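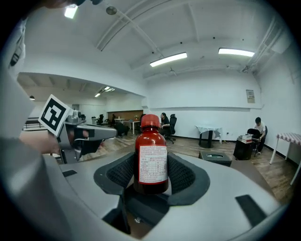 Driltham Pharmacy Network to Open Household Medicine Return Points at 22 Locations

Residents will be able to hand in expired and unwanted medicines free of charge from August

DRILTHAM — The Driltham Pharmacy Network announced on Thursday that it will open permanent medicine return points at 22 community pharmacies across Driltham and the neighboring district of Tadinard. The service will be free to all residents, with no prescription, receipt or proof of address required.

The new program follows an 11-week trial at the Juhász Pharmacy on Tadinard's market square, during which 201 households returned medicines that were expired, no longer needed or left behind by a family member. Items handed in ranged from blister packs and ointments to cough syrups, eye drops and liquid medicines in small glass bottles.

"Most homes have a drawer or a shelf where old medicines collect," said Benjie Espiritu, director of community services at the Driltham Pharmacy Network. "People told us they did not want to throw them in the trash or pour them down the sink, but they had no convenient place to take them. We want returning medicine to be as ordinary as picking up a prescription."

Each participating pharmacy will have a locked steel return cabinet near the service counter. Sealed liners will be collected by Clekitz, the network's contracted waste carrier, and taken for high-temperature incineration. Returned products will not be resold, donated or reissued under any circumstances, including those that are unopened and still in date.

What residents may return

The return points will accept prescription and over-the-counter medicines for people and pets, in solid, cream or liquid form. Vitamins and herbal products will also be accepted. Medicines bought abroad and labeled in another language may be handed in at the counter, where staff will place them in the correct liner.

Liquids should remain in their original bottles with the cap firmly closed. Residents are asked not to combine the contents of different bottles. Tablets may be left in their blister packs, but outer cardboard boxes and printed leaflets should be removed and recycled at home. Names and addresses on pharmacy labels may be covered with a marker; the name of the medicine should be left readable.

Needles, lancets, mercury thermometers, inhalers and household chemicals cannot be placed in the cabinets. Residents who need to dispose of these items should ask a pharmacist for details of the separate services available in their district.

Support for residents who cannot travel

The network will also supply 1,000 prepaid return envelopes to home care providers in Driltham and Tadinard. The envelopes are intended for tablets and capsules only. Home care workers may bring liquid medicines to a return point on a client's behalf, provided the client or a family member has agreed.

"Several of the people who used the trial were clearing a parent's home," Espiritu said. "They often arrived with a full bag and a lot of questions. Our staff are trained to help them sort through it calmly — and in private if they prefer."

Signs with the program's blue return mark will be displayed in the windows of participating pharmacies before the service opens. A printed list of locations and opening hours will be available at every pharmacy counter in the network and at public libraries in both districts.

About the Driltham Pharmacy Network

The Driltham Pharmacy Network is an association of independent community pharmacies serving Driltham, Tadinard and surrounding towns. Its members provide dispensing, vaccination and health advice services.

Media contact: Benjie Espiritu, Community Services, Driltham Pharmacy Network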